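January 20, 2024 – Tadbridge workshop, bench notes

Second cure test on the Pavliuk wax blend. Batch from November had bloomed at the edges, so this one went in at a lower pour temperature and was left covered overnight. Total melt 2,487 g, split over 8 tins. Skin formed evenly on 7; the last dipped in the middle and was topped up.

Scratch test on the Vanatley oak offcuts still to do – 2 coats, buffed between. The Lakcombe turpentine smells stronger than the old stock. Check the label before ordering more. Lids stay off until the weight stops dropping.
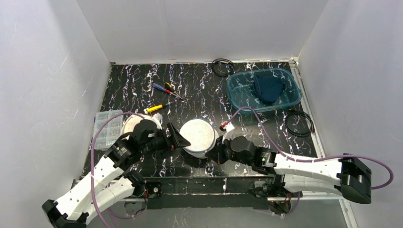

Round white container on the black veined top, grey panels behind.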